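Offset Obligations in Naval Procurement: Frequently Asked Questions
Last revised August 2025

These answers cover the questions suppliers ask most often about the offset terms attached to the Cestico patrol vessel program. They summarize the published terms. Where a summary and the signed contract differ, the contract controls.

What is an offset?

An offset is a commitment by a foreign seller to place work, investment or technology in the buyer's country as a condition of a defense sale. It sits alongside the purchase contract and usually has its own agreement, its own schedule and its own penalties. The purchase contract pays for the ships. The offset agreement governs what the seller does in return.

What is the difference between direct and indirect offsets?

A direct offset is tied to the item being bought. Hull sections welded in a local yard, cable harnesses made by a local firm and crew training delivered in-country are all direct. An indirect offset has no link to the ship. It may be an export purchase, a research grant or investment in a civilian factory.

The Cestico terms allow both. Indirect projects need written approval before any work starts, and credit is not granted after the fact.

Who carries the obligation?

The prime contractor. For the first batch of vessels that is Brandão. A subcontractor can perform offset work on the prime's behalf, but the obligation itself does not move. If a subcontractor fails to deliver, the shortfall is charged to the prime, which may then recover it under its own subcontract terms.

When does an obligation apply?

Any single contract worth more than 12 million dollars carries an obligation. Contracts may not be split to stay under the threshold. Two orders placed with the same supplier for the same system within one fiscal year are treated as one contract.

How is credit calculated?

Credit starts with the local value of the work: wages, locally made materials and local overhead. Imported parts are deducted. The result is then multiplied by a factor set in the approval letter. Most direct work has a factor of 1. Approved technology transfer can reach a factor of 4, but only when the receiving firm can show that it is able to use the technology without the seller's staff present.

Multipliers are fixed at approval. A project that produces more value than planned earns more base credit, but its factor does not change.

Can civilian projects count?

Yes, as indirect offsets. Eligible fields are listed in Schedule C and currently include plastics, food processing, medical supply, automation and retail logistics. Property purchases and sponsorships are not eligible. Donated equipment is credited at its book value on the day of transfer, with no multiplier. 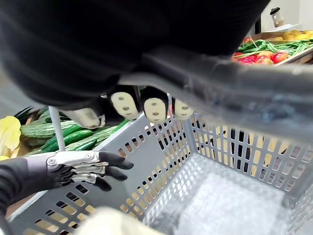 Robotic hand and shopping basket.

Civilian projects may not exceed half of the total obligation for any one prime. Credit above that limit is recorded but cannot be used, traded or carried into a later program.

What records must be kept?

Keep invoices, payroll summaries, customs entries for imported parts, and a signed statement from the local firm confirming receipt of the work or funds. Records must be held for the life of the agreement and for three years after it closes. Scanned copies are accepted if the originals can be produced on request.

How are claims filed?

Claims go through the Plellum portal. Each claim needs the project number from the approval letter and a cost breakdown in the standard format. Attachments larger than the portal limit should be divided and labeled in sequence. A claim with no project number is returned unread.

Annual claims close at the end of December. A claim filed after that date is moved to the following year and does not count toward the current milestone.

Who checks the claims?

Trusby is the outside auditor. It reviews every claim that uses a multiplier and a sample of the rest. Site visits may be made with short notice. The auditor can reduce a claim or refer it back but cannot raise it above the amount filed.

Are agents and consultants allowed?

They are allowed if disclosed. The prime must name every agent, state the fee and describe the services provided. Success fees — any payment that depends on contract award — are prohibited, whether paid directly or through a related company. The ban covers both the purchase contract and the offset agreement.

Payments to agents never earn offset credit. An undisclosed agent is grounds for termination and for repayment of the full fee to the buyer.

What happens if a milestone is missed?

The unmet balance is carried forward once, with a penalty added. If it is still open at the next milestone, the buyer may draw on the performance bond. Payment of a penalty does not cancel the obligation unless the closing letter says so.

Can the schedule be extended?

The standard term is 570 weeks from signature. An extension can be requested for a government-ordered delay or a change to the vessel design. Ordinary supply problems do not qualify. Requests must be filed before the milestone they affect.

Can excess credit be transferred?

Direct credit can be transferred once to another prime in the same program, with written approval. The receiving prime gets the base credit only — the multiplier is removed. Transfers between programs are not permitted.

Where can I get the forms?

All forms are in the Documents section of the Plellum portal. Use the current version. Older versions of Form 3 lack the agent disclosure page and are no longer accepted.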